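Subject: Re: [bench-automation] Irner open day, worth the drive?
From: Thư Nghiêm
Date: 2023-12-07

Hằng Triệu wrote:

> Hi all, did anyone get to the Irner open day at Caston? Our lab
> manager came home from it glowing and now wants a quote for the
> Firnell cell. The way she tells it, the arm ran all morning and
> never dropped a cup. I wasn't there, so I can't argue with her.
> Does it do what they say? We'd be using it for small sample cups,
> mixed types, one operator in the room and no programmer on staff.
> Also, did they say anything about running it without the
> simulation package? That's the part of the price I don't get.
>
> Hằng

Hằng,

I went. I stayed for both sessions, which was probably one more than I needed, and I'd want a few answers before anybody at your place signs anything.

First, "ran all morning" is generous. The morning was a talk, then coffee, then the live cell for two short runs with a long gap between them while the presenter took questions with his back to the machine. I watched both runs from the rope. It didn't drop a cup while I was watching, I'll give them that. It also never got a cup that was lying on its side, or one with anything in it. I asked if we could put some water in a few and was told the demo was "configured for dry handling." Fine, but you aren't going to be handling dry.

Second, the number. The slide said 1,000 picks without a fault. I asked where that came from and it took three people to find out. The 1,000 were simulated. On the real cell the longest logged run they could point to was 522, and the man who told me that wasn't sure if operator resets counted as faults. I wrote it down in front of him and he didn't look happy about it. I don't think anyone was lying, but your lab manager saw the slide and I doubt she heard that conversation.

Third, the simulation package. Most of the afternoon was on this, so clearly it's what they want to sell. The software is called Lò. You build the cell in it, teach the arm there, then push the program to the real one. They had it up on the big screen and let people from the audience suggest changes. Somebody asked to have the turntable moved 10 inches closer to the base and it took the operator roughly half an hour, with a restart in the middle. She was good, too. A beginner would have given up.

What they were teaching was a sorting job: gray cups and orange cups in a ring on the turntable, with an open blue bin in front.

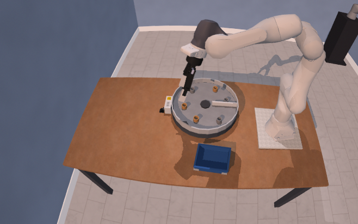 I kept asking what happens when the cups aren't spaced so nicely. In the simulated cell every cup stands straight up, the bin is where the program thinks it is, and the gripper comes down between two neighbors with no one having bumped the table on the way past. Our bench gets bumped daily. The reply was that you'd add a camera, and the camera is a separate line on the quote, and no, they didn't have one at Caston to show us.

There's also the question of color. Sorting gray from orange is about as easy as it gets. You said mixed types. If yours are clear or all the same white, ask them to show you that, on the hardware, with your cups. Mail them a box.

To your last question, yes, you can run the cell without Lò, using the hand controller. They were very quiet about this. I had to ask the same thing in both sessions. Whatever programs you make that way can't be brought into Lò later, so if you start cheap you start over when you upgrade. Get that in writing, because the second person I asked was a lot vaguer than the first.

Things I did like: the arm is quieter than ours, the stop button is where your hand goes, and the hand controller has real keys you can feel through gloves. Lunch was decent. Parking was terrible.

They're doing it again in March. If your manager can wait that long I'd go with her, bring your own cups, and stand near the rope during the live part with a watch. If she can't wait, at least ask for the log from the 522 run before you ask for the quote. I asked for a copy and was promised one by email. Nothing so far.

If anyone else on the list has had a Firnell on the bench for more than a demo, I'd like to hear from you, good or bad.

Thư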